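March
By the workshop visits correspondent

Rimstead is a shared workshop of 30 members on the upper floor of a former print works. I went to look at one build, a two-arm bench cell called Cinum, which three of the members have been putting together in the evenings. The visit lasted 45 minutes, plus time on the stairs.

The cell stands in the far corner, past the lathes. Power comes from a dedicated circuit with its own isolator, fitted after the first supply kept tripping the ring main shared with the laser cutter. Control is by one desktop computer under the bench. The mounting brackets were cut in the workshop from Gesico plate and have been remade once, the first pair having flexed under load. The job number on the drawings is 3302, which follows the workshop's own register and says nothing about the design.

Toy building blocks are the current test pieces. They are cheap, their dimensions are consistent, and a poor grip shows up at once as a rotated block. The task under development is a handover at the centre of the mat, with both arms working close together. 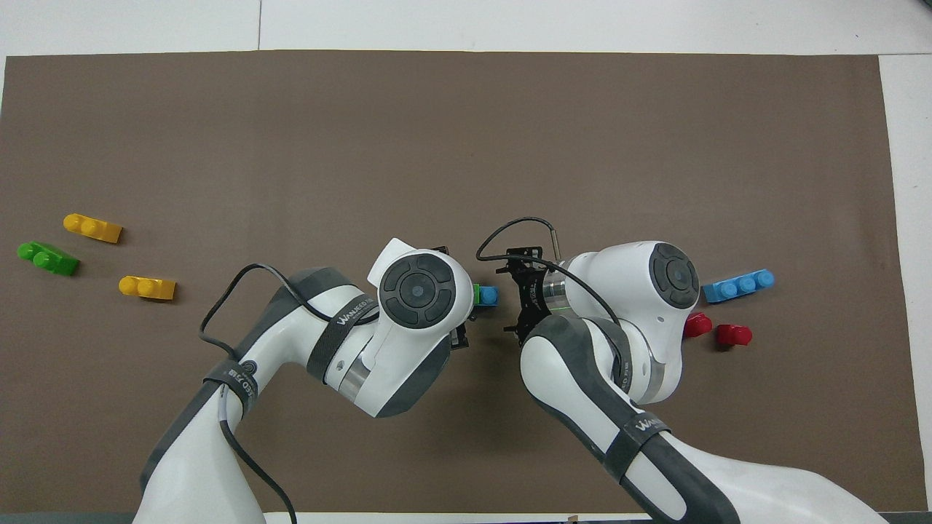

Cinum's two arms at the middle of the mat, with blocks set out on either side.

Cable routing took up much of the conversation. Straps hold the arms' wiring at the links, and slack is left near the wrists so that the last joints can turn. The builders have tried shorter loops and gone back. A printed guide is planned, but the drawing is unfinished.

Calibration is done by hand at the start of each session and takes some 20 minutes. Each arm is brought to a set of reference points and the offsets are typed into a file. The builders regard this as the weakest part of the procedure. A script borrowed from Kassab, an earlier project at the same workshop, would do part of it, but it was written for a single arm and does not check for collisions between two.

Software is kept on the workshop server and can be read by any member. The parts list is less complete: fixings are missing, and two prices are out of date. Visitors are admitted in the evening by arrangement. The street door sticks and should be pushed at the bottom.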